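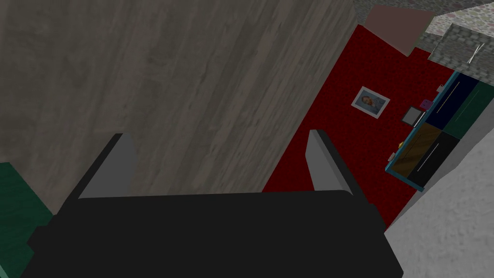 Gray wood grain meeting a red floor covering.

Print | E-mail

Household Interiors, Unit 6: Color on Large Surfaces
Handout for Room 813
Instructor: Senga Paterson

Read this before the workshop and bring your paint cards. The first part repeats what was said in the lecture. The second part covers the written work.

1. Large and small areas of color

A color on a card the size of a playing card is hard to judge. Put the same color on a cabinet or a wall and it usually looks stronger. Pale yellows are the usual trap. They look close to cream on the card and much brighter once all four walls have been painted, partly from light bouncing from one wall to another.

Make a test board at least as big as a tea tray. Give it two coats, let it dry fully, and move it about the room. Look at it near the window, in the darkest corner, and next to whatever is staying in the room. Flooring matters most here. People will replace curtains to suit a new wall color, but they rarely replace the floor.

A red floor makes a neutral gray look cooler, sometimes faintly green. This is simultaneous contrast, covered in Unit 2. The gray has not changed. If the client wants it to look neutral, test a gray with a little red or brown in it.

2. Dark greens

Dark green has been used on doors and built-in furniture for a long time. The house in our case study was built in 1840, and the paint scrapings from its back hall show green under five later layers. The owners asked for a match. The first sample was matched to a scraping that had yellowed with age, so it came out too brown. The second was matched to a patch that had been covered by a hinge plate.

Two things to write down when you specify a dark green: the sheen, and the light it will be seen in. In a flat finish the color looks soft but shows hand marks. In a gloss finish every dent shows, and parts of the surface will reflect the window and look much lighter than the rest. Most of you should start with satin.
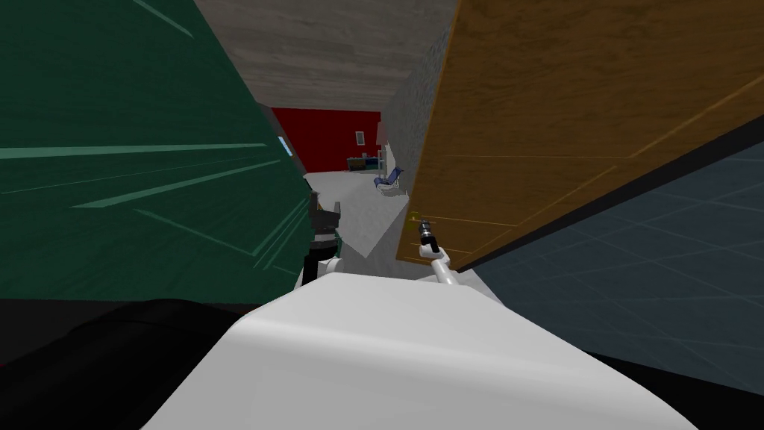
Deepika Kamath asked in the lecture whether a dark color always makes a small room feel smaller. It does not always. A small room with dark walls and a dark ceiling can lose its corners, and the eye has trouble judging where the walls are. A small room with one dark wall and three white ones often looks shorter in that direction. Try both in your sketch before you decide.

3. Light and sheen

Each paint has a light reflectance value, printed on most color charts. Black is close to zero and a clean white is in the eighties or higher. A ceiling with a value under 60 will need more lamps than you expect. Note the value of every large surface on your plan.

Lamps change color too. A warm lamp pulls green toward olive and turns some grays beige. Test under the lamps the client will use – the tube lights in 813 are no guide. 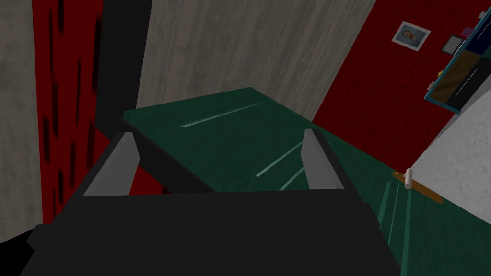
Nghĩa Bạch wrote on the course board that the reflectance values on two charts did not agree for what looked like the same green. I would not worry about a gap of one or two points. If the gap is bigger, the greens are probably not the same. Put the cards edge to edge by a window and look again.

4. Moldings and trim

Trim in the same color as the wall makes a plain background. Trim in a second color draws lines around everything, so those lines need to be worth looking at. On an old door with uneven moldings, one color is the safer choice.

Brush order for a paneled door: moldings, then panels, then the center uprights, then the cross rails, and last the outer uprights. Do not let paint collect in the corners. Check again after ten minutes for runs.
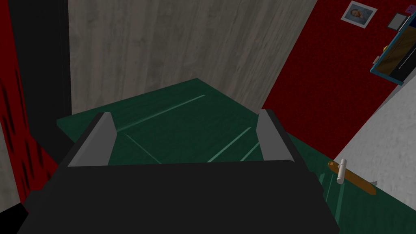

Revathi Bhat says she takes doors off and paints them flat on trestles, and gets fewer runs that way. I agree if there is room to do it. You will need to leave one side to harden before turning the door, so allow an extra day in your schedule.

5. Written work

Choose one room you can visit twice, once in daylight and once after dark. Hand in:

– a plan with the reflectance value of each large surface
– one test board, two coats, labeled on the back with paint and sheen
– 200 words on what changed between your two visits

Do not use the room from the case study. Boards go on the rack by the sink, and wet boards will be sent home.

Print | E-mail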